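Putting Used Computer Power Supplies Back into Service

Giannakopoulos Workshop Notes

This procedure covers receiving, checking, labelling and storing second-hand ATX power supplies for use as spares. It doesn't cover internal repair. The primary capacitors in these units can hold a dangerous charge long after the plug is pulled, and no step below calls for the case to be opened.

What you need

A multimeter. A basic 4000-count model is adequate: on the 40 V range it resolves to 0.01 V.
A plug-in supply tester, or a short insulated jumper. We use a Skinine tester with a 24-pin socket.
A 4 ohm wirewound resistor rated at 50 W or better, bolted to a heatsink.
A switched power board with overload protection, on a circuit protected by a safety switch.
Labels, a permanent marker and hook-and-loop cable ties.
Partitioned cartons for storage.

Step 1. Sort on arrival

Separate the supplies from any detached leads before doing anything else. Modular leads are not interchangeable between makers, and often not between two ranges from the same maker. The connector at the supply end may fit and still put 12 V on a 5 V line. Keep modular leads with the unit they came with, tied together. If a lead can't be matched to a unit, put it in a separate carton marked UNMATCHED and don't use it until every pin has been checked with the meter.
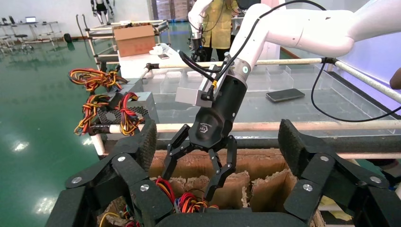

Issue 4

Hard-wired units are simpler. Gather the leads, fold them once and tie them near the connectors. Don't wrap them tightly around the case. A sharp bend where the leads leave the housing will eventually damage the insulation at the grommet.

Step 2. Inspect with the power off

Look through the fan grille with a torch. Reject the unit if there is any brown residue, a domed capacitor top or loose metal inside. Turn the unit over slowly and listen for rattles. Check the mains inlet for cracks and the rocker switch for a positive action. Spin the fan lightly with a plastic probe; it should coast to a stop.

Older units may have a red voltage selector beside the inlet. It must be set to 230 before the unit is connected to an Australian outlet. A supply left at 115 will usually fail at switch-on, sometimes loudly.

Read the rating label and write down the total wattage and the 12 V current. The second figure is the more useful one. Two units both sold as 400 W can differ considerably in what they deliver on the 12 V rail.

Step 3. Test standby

Connect the mains lead and switch on at the rear. Measure between the purple wire (pin 9) and any black wire on the 24-pin connector. The reading should fall between 4.75 V and 5.25 V. If there is no standby voltage, switch off and reject the unit.

Wire colours can't be relied on in sleeved or all-black looms — use pin numbers there.

Step 4. Test under load

Switch off. Connect the resistor between a yellow and a black wire on a four-pin peripheral connector. At 12 V it draws 3 A and dissipates 36 W, so it will get hot; stand it on a ceramic tile, clear of the leads. Bridge pin 16 (green) to any black wire, or fit the tester, then switch on. The fan should start, although some later models keep it stopped at low load.

Acceptable readings:

+12 V: 11.40 to 12.60
+5 V: 4.75 to 5.25
+3.3 V: 3.14 to 3.47
-12 V: -10.80 to -13.20 (absent on some newer units)

Pin 8 (grey) is the power-good signal and should sit near 5 V within half a second of start-up. Leave the unit running for ten minutes and repeat the readings. A rail that was in range when cold and has since drifted out is a fail.

One resistor is a light load. It will expose a dead or badly regulated supply, but it says little about behaviour near full output — that takes an electronic load such as the Altel bench unit, and few home workshops will justify one.
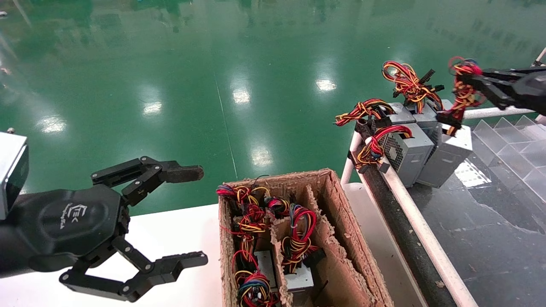
Switch off at the rear and at the power board before removing the jumper. Allow the resistor to cool before the next unit goes on.

Step 5. Label and store

Write the month of test, the wattage and the 12 V reading on a label, and stick it on the side of the case away from the fan. Units that fail get a cross on the rating label and have the mains lead taken away at once, so they can't drift back onto the good shelf.

Store the units on edge in cartons with dividers between them, heaviest cartons at the bottom. Our shelving bay is 2250 mm high, and nothing containing a power supply goes above shoulder height. Grasport heavy cartons have held up well; ordinary moving boxes sag after one humid summer. Keep the cartons off concrete floors.

Step 6. Retest

Repeat steps 3 and 4 once a year for anything still on the shelf. Electrolytic capacitors age without use, and a supply that passed in March may not pass the following March. Before a spare goes into a working computer, have it tested and tagged if the machine is used in a workplace.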